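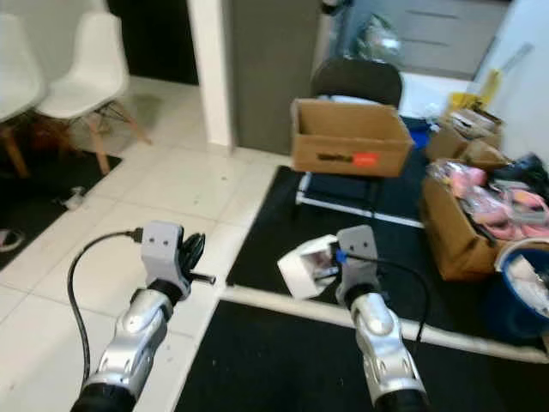
About Drandgate

Drandgate is a packing and returns house based in Graltthorpe. We receive goods sent back by customers of small shops and makers, check them, repack them where possible and return them to stock. We also pack small orders for firms that have no dispatch room of their own. The company employs 50 people at Graltthorpe and a further 18 at our second site in Skurnness.

The company was founded by the Giannakopoulos family as a carton supplier and moved into returns work when several of its customers asked for help with goods they had no room to handle. The cartons are still part of the business, and many of our earliest customers remain with us.

Our work

Returned goods arrive in every condition. Clothing comes back in its bags, cables come back without the device they belong to, and parcels are often opened and closed again several times before they reach our door. Each item must be taken out, identified, compared with the order and given a grade. Most of this work has always been done by hand, and a large share of it still is.

Our customers receive a written record for every item we handle. Where an item cannot be resold, the customer decides whether it is to be repaired, given away or recycled. Drandgate does not make that decision on a customer's behalf.

Automation at Drandgate

In January the company began to use two-armed robots for part of the sorting and unpacking work. The decision followed a long period of discussion with staff at both sites, and the terms on which the robots are used were agreed before the first one was switched on. The agreement is reviewed every 5 months.

The robots are given tasks that involve repeated lifting, reaching and gripping. These include picking up loose cables, moving small parts from one place to another and taking light packages out of open boxes. Staff keep the tasks that call for judgement: grading, dealing with faults, answering customers' questions and deciding what should happen when a parcel does not match its paperwork.

Loose parts remain the hardest part of the work. A bench on which bubble wrap, plastic bags and small components lie together is an ordinary sight in a returns house, and an experienced packer will sort it with little effort. A gripper must be taught to tell a part worth keeping from a scrap of packing, and to pick up either without damage. Our staff carry out this teaching themselves.

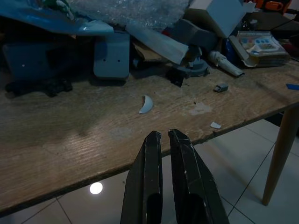
Gripper at the sorting table, with small parts and packaging.

What has changed for our people

The introduction of automation has altered a number of roles. Under the agreement, no member of staff has been required to leave the company as a result of it, and this commitment stands for as long as the agreement is in force.

Four new posts have been created under the title of bench instructor. An instructor sets up the work, guides the arms through a new task, watches the first runs and records what needs to be corrected. All four posts were filled from within the company, and each holder had previously worked as a packer or grader. Joyce Swai, who joined Drandgate as a packer, now leads the instructors at both sites.

"The people who know the goods are the right people to teach the machine," Ms Swai told staff at the opening of the training room. "I spent years learning how a bag tears and how a cable tangles. I use that knowledge every day in this post."

Some changes have been less welcome. Several colleagues have said that the pace of a shared bench feels different, and that time spent waiting for the arms to finish a movement can be tiring in its own way. Others miss the conversation of a fully staffed line. In response, shifts at the shared benches have been shortened, and staff may ask to return to hand work at any time without giving a reason. These requests are handled by Shabani Ogola, Head of Staff Welfare, and do not affect pay or grade.

Training

Every member of staff is entitled to 180 hours of paid training, to be taken over the course of their employment and in addition to the usual safety instruction. The hours may be used for the bench instructor course, for courses in stock control or bookkeeping, or for study unrelated to the company's business. Applications are made through a line manager and are answered in writing.

Safety

No person works within reach of a moving arm unless they have completed the bench safety course. Any member of staff may stop a robot, and none will be asked to justify having done so. Stoppages are entered in the bench log, which is open to all employees and is read at the monthly site meeting.

Visits and enquiries

Schools, colleges and neighbouring employers are welcome to arrange a visit to either site. Visits to Graltthorpe include time with a bench instructor and an opportunity to speak with packing and grading staff. Requests should be addressed to the site office and should state the size of the group and any access needs.

Enquiries about employment should be sent to Mr Ogola at the Graltthorpe office.

Page last reviewed 2/22/23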